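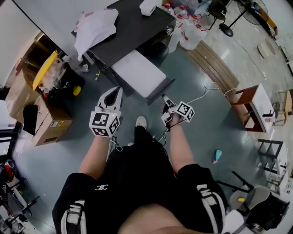 Canovthorpe sets new layout for shared water rooms

7 July 2026

The Canovthorpe housing association has approved a standard layout for the ground-floor rooms where tenants keep and exchange drinking water jugs. The layout covers 47 rooms serving 706 apartments. It fixes the position of three items in each room: a low slatted bench, a black cabinet with a drawer, and a marked area of floor for jugs. Work on the first group of rooms has started, and the last are due for completion in December.

The rooms were set up when the association moved from individual doorstep deliveries to shared drop-off points. Furniture was left to each building. Some rooms had shelving, others had a single table, and several had nothing at all. A survey carried out for the association by the building consultancy Kinnear recorded 159 separate faults across the rooms. The most common was jugs standing in the walking route between the door and the delivery point. Jugs on surfaces too high for a safe lift came second, followed by bags and packaging left on tabletops and bench seats.

Under the new layout, the bench is the main handling surface. It is made up of long brown planks with open gaps between them, fixed to a low base. Water from a leaking cap runs through the gaps to the floor, where it can be seen and mopped up. The flat-topped benches used in some buildings held the water under the jugs, and the survey found swelling along the underside of several seats. A low seat also shortens the lift from the floor, which matters most to tenants who move full jugs by hand.

Jugs may stand on the end of the bench nearest the cabinet or on the floor beside it. The rest of the bench is to be left free for sitting, tying shoes and resting a bag before going upstairs. The association considered a rule against any storage on the bench but dropped it after a trial in which tenants placed jugs there regardless of the signs.

The jugs are clear plastic with red caps and handles. Full and empty jugs of this type are hard to tell apart from the doorway, and the survey found that both were often mixed in one group. Empties will now be grouped on the side farthest from the door. Caps are to be left on empties when they are returned, as an open neck collects dust and the jug then has to be rejected at the filling plant.

The cabinet was supplied by Relel, which also made the benches. It has a black finish and a flat top intended as a short-term work surface for checking delivery slips and repacking small items. The drawer has a clear internal width of 207 millimeters less than the cabinet top, leaving space on each side for the runners and frame. It will hold spare caps, cleaning cloths, labels and the room log.

Placement of the cabinet took up much of the trial. Set square to the wall, the open drawer crossed the route to the bench, and people carrying a jug in each hand had to wait for it to be closed. Set at an angle, it opened toward the middle of the room and could be reached from either side. The angled position takes up more floor area and leaves a corner behind the cabinet that is awkward to clean. The association has accepted this for rooms where the bench runs diagonally. In narrow rooms the cabinet will stay against the wall.

Items left on the cabinet top will be treated as follows:

- Plastic bags, empty or part-filled, are to be folded and put in the drawer or taken home.
- Small containers may stay on the top during a delivery and must be cleared the same day.
- Food is not to be stored in the room.
- Anything placed under the cabinet will be moved out at the weekly clean.

The last point drew the most comment from tenants. The space beneath the top has been used in many buildings for boots, balls, pet bowls and other items with no fixed place. It is dark and easily missed with a mop. A proposal to close it off with a panel was rejected on cost, and because the panel would have blocked access to the drawer runners for repair.

Floors in the rooms have been kept where they are sound. The smooth teal-gray covering used in several buildings met the requirements for cleaning but shows scuff marks where jugs are dragged. Tenants are asked to lift jugs by the handle. Felt pads were tested under the jugs and withdrawn after they became soaked. Bench and cabinet feet will be fitted with hard rubber caps to prevent movement during loading.

Installation takes one day per room. Jugs are moved out to the hallway first, the old furniture is removed, and the floor is washed and left to dry. The bench goes in next, followed by the cabinet, which is positioned with the drawer fully open so that the clearance can be checked. The drawer is then emptied of packing material and the room log is transferred. Deliveries will be held back for that day only, and tenants will be given notice on the building door.

A second supplier, Mimia, will provide the floor marking. Tape was used in the trial rooms and lifted at the corners within weeks under the weight of sliding jugs. The permanent marking will be painted, with a plain border and no lettering. Instructions will be posted on the wall beside the door at eye level, in large type.

Costs will be met from the existing maintenance budget, with no change to the monthly service charge. Benches and cabinets removed from the rooms will be offered to tenants before disposal, starting with those in the same building. Requests can be made at the association office during normal opening hours. Furniture with water damage to the legs or base will not be offered.

Kinnear will inspect each room once after installation and again after three months of use. The inspection covers the walking route, the drawer clearance, the condition of the bench planks and the number of jugs outside the marked area. Rooms with repeated faults may be given a longer bench or a second delivery slot.

Related items
Canovthorpe: hallway lighting hours changed
Jug return points, full list by building
Relel to supply mailroom shelving
Bench repairs: how to report a loose plank
Ground-floor cleaning schedule updated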